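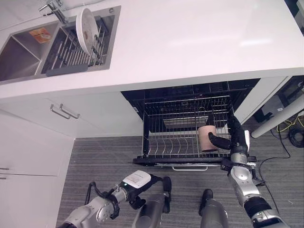

Pink cup in the dishwasher rack, plate still up in the sink.

Prendness kitchen set, read me first

Photos and short notes on loading a dishwasher, one kitchen. Put together by Josphat Mushi. Last edit January 18, 2021.

What's in it
- about 400 photos, sink and dishwasher mostly
- notes.txt, one line per photo, what's in the rack and what isn't
- 2 lists of item names, old and new. Use the new one

Names we use
cup: anything you drink from, mugs too
plate: flat ones only, bowls go under bowl
rack: the pulled-out one in the dishwasher
drainer: the wire one in the right-hand basin. Was also called "rack" until November, so some early lines are wrong, sorry
tray: where the cutlery goes

Dirty or clean
Write "residue" if you can see food on it. Don't guess. The plate in the top photo counts as residue, faint but its there.

Known problems
Packets and wrappers in the sink have no name yet, down as "other".
5 lines in notes.txt have no photo. Will fix.
Colours are by eye, pale pink and white get mixd up.

To do
Narkent kitchen, same layout of folders. Glasses seperate from cups, maybe.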